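Notebook, Gavstead bench, May

Charging lockers, second attempt

Started again from the beginning, as I didn't believe my own results from last time. The question from upstairs is still whether the public charging lockers in the Gavstead foyer could be used to get at a visitor's phone. The Wusow brochure says no, in large letters, and puts it down to a "data-safe" port. I have read the brochure twice and it never says what the port does. A port can be data-safe because the data lines aren't connected, or because somebody in marketing liked the phrase.

Got a spare locker module on loan and opened it. The data pins on the outlet side are wired, and they go to a small controller board. So the lines exist, and what keeps them quiet is firmware. I'd call that a promise. Firmware can be changed by whoever can reach it, and the service port is behind a panel held on with 2 ordinary screws. No seal, no tamper switch that I could find, though I haven't had the whole thing apart and won't claim there isn't one.

Left it plugged into the logger overnight with one of the old test handsets, locked screen, nothing unusual. The log has 267 connection events. First reaction was alarm, second was to look at the timestamps. Nearly all of them sit in one stretch after 3 a.m. and look like a tired cable dropping and coming back. Swapped the cable this morning and the count fell to 8 over a similar stretch. I would like those 8 explained before anyone writes "no findings".
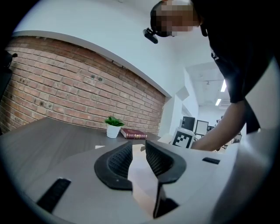
Ran the same test with the Ondunska blocker in line, the little adaptor we hand out to people who travel. With it fitted, the logger saw power and nothing else. Good, as far as it goes. But we bought 55 of them in one batch and I've tested one. The colleague who ordered them thinks that's enough. I don't, given that the last batch of "charge only" cables had a few in it that carried data perfectly well. Plan is to put every adaptor through the meter before any more go out. Dull job, will do it in lots.

Note for whoever picks this up: the blocker also stops fast charging on the newer handsets. People will notice, and then they will take it off. Any advice that depends on them leaving it on is weak advice. A plain mains plug of their own would do better and costs less.

Went back over the Szalai report as well, the one everybody forwards. It says lockers like these are an "active and growing threat". I looked for the cases. There's a demo on a stage, a demo in a video, and a paragraph quoting an earlier version of the same report. I can't find a single phone in it that was got at by a stranger's locker in an ordinary building. That doesn't mean it can't be done, and the service panel bothers me. But I'm not putting "growing" in anything with our name on it.

Where I've got to, then. The Wusow claim is unproven and the wiring doesn't support it as worded. The attack needs hands on the service port, so the foyer desk being staffed all day counts for something, evenings less so. A modern phone that is locked and up to date should ask before it talks to anything, and ours did, both times. I haven't tried an older one, and visitors carry all sorts.

Asked Wusow by email whether the controller checks a signature before it accepts new firmware. Reply came back at 4.15 with the brochure attached.

To do:
Older handset, same overnight run, new cable from the start
Meter the rest of the adaptors, mark the good ones with paint
Find out what the 8 are – logger clock is suspect, check that first
Try to read the firmware off the board before writing anything to it
Ask Wusow again, one question only, yes or no

Loan module is in the lower cupboard with the panel off. Please don't put the screws back, I've marked how they sat.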